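3.2. Le retrait discret comme forme d'intervention éditoriale

La littérature consacrée à la censure télévisuelle s'est longtemps concentrée sur l'interdiction prononcée par une autorité extérieure à la chaîne. Les travaux récents sur la fiction d'animation satirique invitent à déplacer l'attention vers les décisions internes : coupe d'une réplique, remplacement d'un nom par un signal sonore, suppression d'un épisode du catalogue à la demande. Ces décisions laissent peu de traces publiques et ne font l'objet d'aucune notification au téléspectateur. La présente section examine leur traitement dans le cas de Pranelier, série d'animation pour adultes dont la deuxième saison a été diffusée en version amputée par la chaîne Tramemdale. 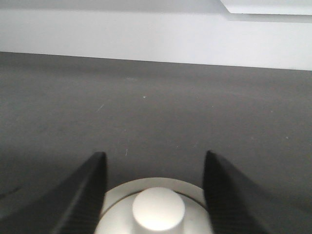 Đặng
Unité de recherche « Médias et régulation », antenne de Notton
Correspondance : secrétariat de l'unité

Le corpus se compose de deux ensembles. Le premier réunit 500 messages adressés au service des téléspectateurs de la chaîne dans les semaines qui ont suivi la diffusion de novembre. Le second réunit 500 commentaires publiés sur le forum de la série pendant la même période. Les messages identiques envoyés par un même expéditeur ont été ramenés à une seule occurrence avant constitution des ensembles. Chaque unité a été codée selon le grief principal, le destinataire du reproche (auteurs, chaîne, autorité de régulation) et la présence ou l'absence d'une demande explicite.

La comparaison fait apparaître un écart net entre les deux espaces. Dans le courrier, le grief porte en premier lieu sur le contenu de l'épisode, tenu pour offensant à l'égard d'une communauté religieuse, et la demande la plus fréquente est celle d'excuses. Sur le forum, le contenu est rarement contesté. Les participants reprochent à la chaîne d'avoir modifié l'œuvre sans l'annoncer, et plusieurs fils de discussion sont entièrement consacrés à la reconstitution des dialogues supprimés à partir du mouvement des lèvres des personnages ou des sous-titres d'une version étrangère.

Il convient de souligner que les auteurs de la série n'occupent pas la même place dans les deux ensembles. Les rédacteurs du courrier les confondent volontiers avec le diffuseur et s'adressent à « vous » sans préciser qui est visé. Les usagers du forum établissent au contraire une distinction constante. Ils attribuent à l'équipe de création l'intention satirique, à la direction des programmes la prudence, au service juridique le texte final. Cette répartition des responsabilités, souvent plus précise que ce que les documents publics permettent d'établir, relève en partie de la conjecture.

Figure 2. Petit bocal cylindrique en verre, vide, à couvercle blanc, sur un plateau noir mat ; au fond, une prise électrique et un mur blanc.

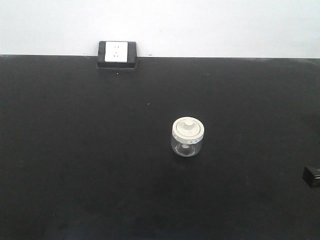

La chaîne était-elle tenue d'informer le public des coupes effectuées ?
Aucune clause de la convention de diffusion ne l'y obligeait : le contrat réservait au diffuseur un droit d'adaptation pour l'antenne et prévoyait la seule information du producteur, par écrit et avant la diffusion.

Cette asymétrie contractuelle éclaire la suite des événements. Le producteur, informé, ne s'est pas exprimé publiquement. Les auteurs, qui n'étaient pas parties à la convention, ont pris connaissance de la version modifiée au moment de sa diffusion, à 22 h 30, et ont fait paraître un communiqué le lendemain. Le texte se borne à indiquer que la version diffusée diffère de la version livrée et que le monologue final, remplacé par un signal sonore continu, ne contenait aucune mention du personnage religieux en cause. La chaîne n'a pas contredit ce point.

Deux limites doivent être signalées. D'une part, le courrier des téléspectateurs a été transmis par la chaîne elle-même, selon des critères de conservation qui n'ont pu être vérifiés. D'autre part, le forum est modéré, et les messages supprimés avant la collecte échappent à l'analyse. Les résultats décrivent donc des prises de parole conservées, dont le rapport à l'opinion de l'ensemble du public reste à établir. La section 3.3 aborde la question du maintien de l'épisode dans l'édition vidéo, où la version intégrale a été rétablie sans mention particulière sur le boîtier.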